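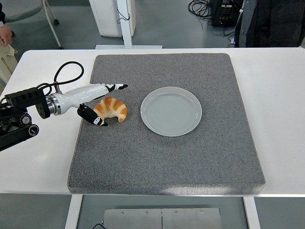
Planning the Equipment Budget at a Small Robotics Shop

29/09/2021

The operations lead at Ornenura has a spreadsheet with 64 rows in it, and the robot arm is only one of them. The rest is tables, pads, cables, spare fingers, power supplies, floor work, freight, and a long tail of things that cost less than a restaurant meal each and add up to more than the desk she works at.

Ornenura builds and tests handling setups for small food businesses, mostly bakeries and caterers, out of a single-floor unit in Pirkville. The company has five people. She does the buying, the planning and most of the arguing with suppliers. She agreed to talk about how a shop that size decides what to spend money on, on the condition that the piece stick to the company and leave the staff out of it.

"People ask what the arm cost," she said. "I tell them, and they write that number down, and then they go away and plan a project around it. The arm was less than half of what we spent that year."

The first budget was drawn up in February, before the lease in Pirkville was signed. It had nine lines. She keeps a printed copy in a folder and looks at it when she is writing a new one. There was no line for cables and no line for the floor. Furniture was a single figure, taken from an office catalog.

"We bought the cheapest tables we could find and they moved," she said. "Not a lot. You could put a cup of water on the table and see it when the arm stopped. So we bought tables twice. I count that as one of the better lessons because it only cost us two tables."

The work surfaces were a separate discussion. A hard tabletop is easy to wipe down, but a finger that comes down a little too low on it has nowhere to go, and the finger is the part that gets replaced. The shop now puts a thick carpeted pad on a table for a lot of its early tests with food. The pads came from a flooring supplier in Keltham that sells offcuts by the box.

"A box of pads is nothing. A set of fingers is something," she said. "I would buy pads every month if it meant I ordered fingers twice a year."

Fingers are the line she watches most closely. She budgets for them as a supply, the same way she budgets for gloves and printer paper, and she orders from a machine shop in Hamel that will do short runs. The lead time is the trouble. In the first year she ordered when the drawer was empty. Now she orders when there are two sets left, and the money for the next order is already set aside.

Cables are another matter. She had 58 meters of assorted cable in the first real order and thought it would last.

"It was gone before summer," she said. "You measure from the wall to the arm and you forget that the cable has to have slack so the arm can turn. Then it has to get around the table. Then somebody wants the table turned the other way." The shop buys cable on reels now.

Then there is the food itself. Much of the testing is done with real baked goods, because the customers want to know what happens to a croissant when it gets picked up and put on a plate, and a foam block will not tell them. Croissants are soft and they flake, and no two of them are quite the same shape. Test food went through petty cash at first. After a few months she gave it a line, and last year the line came to $769.

"That is a lot of pastry," she said. "But look at what it sits next to. If we had skipped it and shipped a gripper that crushed things, the return trip alone would have cost more."

Plates are bought secondhand from a restaurant supply place. She prefers them a little mismatched, for the same reason she wants real pastry.

Asked what she would tell another small company that was about to buy its first arm, she started with time on the floor. Every hour of testing needs people standing near the table, and their wages do not show up on an equipment quote. Her own plan has a column for staff hours beside each purchase. Some purchases that look cheap in the first column look bad in the second. A used arm she nearly bought two years ago was one of them. The price was good, but the maker no longer supplied manuals, and she put down three weeks of someone's time just to get it moving.

"I wanted that arm," she said. "It was hard to let go of. But I had the hours written down right there, so I could not pretend."

She also suggested asking a supplier for the price of the second year. Some will give it and some change the subject. Service plans and software renewals are usually where the difference between two quotes turns up, and she will not compare quotes until she has both years in writing.

Ornenura does not lease. She looked into it and found that the terms suited a company running one machine on one job for a long time, and the shop changes its layout every few weeks. She said a bakery putting in a single packing station might come out ahead with a lease and should at least get the figures.

The next plan is due to be finished before the end of the year. It has room for a second arm, though that row is still marked with a question mark. The rows under it, for another pair of tables, more reels of cable and a bigger drawer for fingers, are filled in already.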